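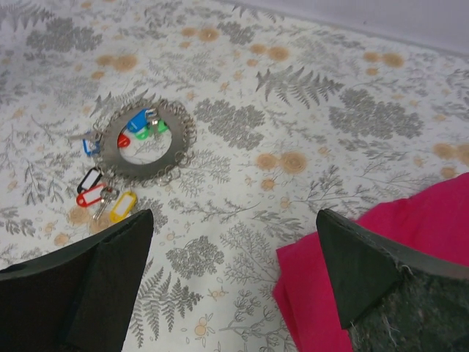

*A ring of keys with colored tags on a patterned tablecloth, between the open fingers of a gripper.*

**Mavora publishes handling guide for robots that work with household items**

*Free guide covers keys, cloth and other everyday objects, with rules for labels, finger pads and stopping work*

STOVHOLM, March 22, 2021 – Mavora today published a good-practice guide for teams that run robot arms around household objects. The guide, titled "Handling Everyday Items with Robot Grippers," is free to download and may be copied and adapted without permission.

It is written for people who set up and supervise the work day to day: lab technicians, trainers, operators and site managers. It does not replace machine safety law or any formal standard that applies to the robot itself. Readers are told to meet those first and then use the guide for the parts of the job that formal standards leave to the site.

The guide has 13 sections and 211 numbered rules. Each rule is marked either "must" or "should." A team that wants to say it follows the guide has to meet every "must" rule and keep a written note of any "should" rule it has set aside.

**Why keys get their own section**

Mavora drew up the rules with Broller, which makes finger pads and other wear parts for grippers, and with Ghorbani, a training company that teaches operators. The three companies compared their incident logs and found that small linked objects caused more stopped runs than any other group. Key rings were the most common item in that group.

A bunch of keys changes shape every time it is picked up. Tags swing, keys slide under each other, and a thin blade can lodge between a finger and its pad. The section on linked objects sets out how to deal with this. Among its rules:

- Keys used in robot work must not open any door, cabinet, vehicle or lock in current use.
- Labels on key tags must be blank or carry a code that means nothing outside the site. Names, addresses and room numbers are not allowed.
- If a key or ring catches on a finger, the operator must stop the arm before reaching in.
- Tags should be in colors that the operator can tell apart from the normal working position.
- The bunch should be laid down in a different arrangement at the start of each run.

The ban on working keys drew the most comment during review. Two sites asked for an exception for keys that are kept under supervision. The exception was turned down on the grounds that camera recordings of a key can be kept and shared long after the key has gone back in a drawer.

**Cloth and table coverings**

A separate section deals with tablecloths, towels and other soft goods. Patterned cloth is allowed, and the guide encourages teams to work on more than one kind of surface. Homes have printed tablecloths and loose fabric, and a robot that has only worked on a bare bench may do badly around them.

Loose cloth must be kept clear of the arm's joints. Where a tablecloth hangs over the side of the table, the operator must check before each run that it cannot be drawn into moving parts. Cloth that is meant to be handled should be a different color from the cloth it lies on. Pins, tacks and staples must not be used to hold any covering in place. Clips are allowed outside the reach of the arm.

**Finger pads**

Broller wrote the first draft of the section on pads and coverings. It asks teams to inspect both fingers at the start of every shift and again after 300 grasps, whichever comes first. Fraying at the edge of a pad does not by itself mean the pad must be changed. The pad must be replaced if fibers can reach the object before the finger does, if the backing shows through, or if the pad moves when pressed with a thumb.

Both pads must be changed together. The date of the change goes in the log with the operator's initials. Loose fibers should be trimmed with scissors and never pulled, and the arm must be powered down while this is done.

**How the guide was tested**

Draft 2 was used for almost a year at sites run by the three companies. Operators marked up printed copies, and those notes led to changes in most sections. Rules that operators found unclear were rewritten in shorter sentences. Several were dropped after sites reported that they repeated instructions already given in the robot maker's manual.

The published version includes a one-page checklist for the start of a shift, a blank incident form and a sample pad log. All three can be printed in black and white.

**Training and next steps**

Ghorbani will offer a half-day course based on the guide. The course is optional, and no certificate is needed to use the guide or to refer to it. Mavora does not plan to inspect sites or issue a mark.

Comments on the first edition can be sent through the form on the Mavora website. Suggested changes should give the rule number and describe the task, the object and the type of gripper. Sections on glassware and on food packaging are in draft and will be released separately.

**About Mavora**

Mavora, based in Stovholm, provides robot work cells and operator support for companies and research groups that work with household tasks.

**Media contact**

Mavora Press Office, Stovholm. Print-quality copies of the guide's cover and checklist are available on request.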